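Banquet Service I - Unit 3: The Beverage Station
Instructor: Gertraud Ortner

Read before the Sunday practical. Bring your apron and a dry polishing cloth.

Placement
Put the station on its own table, away from the buffet line. Guests stop to fill a glass and look for ice, and a line forms fast. Leave room to walk past on at least one side.

Trays go down first, then the dispensers. Check that the spout is over the drip grate and not over the rim. Two dispensers may stand side by side, but turn the levers so that two guests can pour at once.

Filling
Fill with the tap closed. Run one glass and throw it out. Never carry a full dispenser - fill it where it stands.

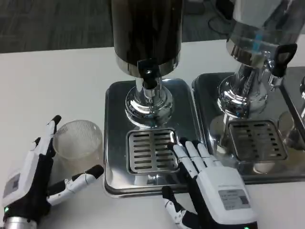
Chrome shows every fingerprint, so polish last, after filling. Wipe from the collar down to the foot. Use no scouring powder on the trays.

During service
Lift the grates and empty the trays whenever you refill. Wash grates by hand and stand them on edge to dry.

For next time: handout 4 (coffee urns), and the worksheet on portions for 300 guests. Hand it in to Mr. Imhof.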